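Review: Vokier bin sorting package, second release
Reviewed for Keskinen Equipment Assessment by Trinh Mạc
24/08/2022

The Vokier package is sold by Narnedent as a complete solution for emptying a container of mixed goods and placing each article in its proper location. It consists of the picking software, a two-finger gripper, an overhead depth sensor and a licence for one workstation. The arm is not included. The supplier states that the package is intended for small workshops, returns counters and, in a later version, the home. This review considers whether it can at present relieve a member of staff of that work.

The assessment was carried out in May at our own premises. Installation took 2 working days, one more than the supplier's guide allows. Most of the additional time was spent on calibration, which had to be repeated after the container was moved. The written instructions are clear on electrical safety and poor on everything else. Purchasers should note that the container must be fixed firmly in position and that its location should be marked on the bench, as the software does not look for it again once a session has begun.

The test articles were chosen to resemble what collects at the bottom of a workshop box or a kitchen drawer. They included gloves, brushes, blocks, packaged goods and items of netting. No attempt was made to arrange them before a session. The supplier's own demonstrations make use of boxes and bottles, on which the system performs well, but few workplaces have a box that contains only boxes and bottles.

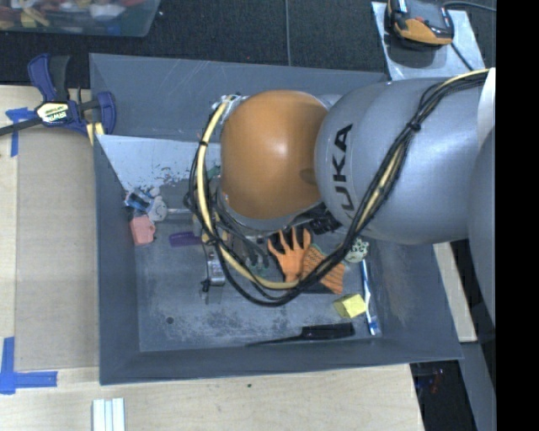
A total of 1053 picks were attempted over the assessment period. Rigid articles with flat sides were lifted at the first attempt in most cases, and the system rarely dropped them on the way to the tray. The software was also better than expected at choosing which article to take first, and would generally leave a buried item until those lying over it had been cleared.

Results with soft articles were considerably weaker. Gloves were often taken by a single finger and lost during the lift. Where two gloves overlapped, the software tended to treat them as one article and delivered both to the same tray. Netting was the least satisfactory material of all. It caught on neighbouring goods, and on several occasions a brush or block was carried out with it and fell on the bench. Thin articles standing close to a wall of the container presented a further difficulty, as the gripper's fingers are too broad to pass between the article and the wall. Narnedent offers a narrower pair at additional cost, but these were not supplied for review.

Speed is a matter on which the published material should be read with care. The brochure gives a figure for uninterrupted picking of rigid goods. With our mixed load, a container of 40 articles required 70 minutes from start to finish, including the occasions on which an operator had to clear a fault. A colleague performed the same task by hand during a tea break. The machine can of course be left to work in the evening, provided that it does not stop. In our experience it usually stopped.

Jouko Laaksonen, who supervised the sessions, raised a point concerning cables and hoses. Any services carried along the outside of an arm must have sufficient slack for the wrist to turn, and that slack will hang near the goods being picked. The package includes no guidance on this subject. We recommend that the routing be checked at every extreme of movement before the first session, and that the ties be inspected weekly.

The competing product from Sternent, which we reviewed previously, uses a suction cup and is quicker on packaged goods. It cannot lift netting at all and has difficulty with brushes. For a mixed container the Vokier package remains the more capable of the two, although the margin is smaller than the difference in price would suggest.

As regards use in the home, we do not consider the question to be a close one. The equipment needs a clear floor, a fixed bench and a trained person within reach of the stop button. A household able to provide all of these would have little trouble tidying its own drawers.

Assessment: suitable for workshops handling mainly rigid goods of moderate size, where an operator is already present for other duties. Not recommended at present for textiles, netting or mixed household articles. The supplier has informed us that a revised grasping module is in preparation, and we have asked to receive it for a further trial with the same set of articles.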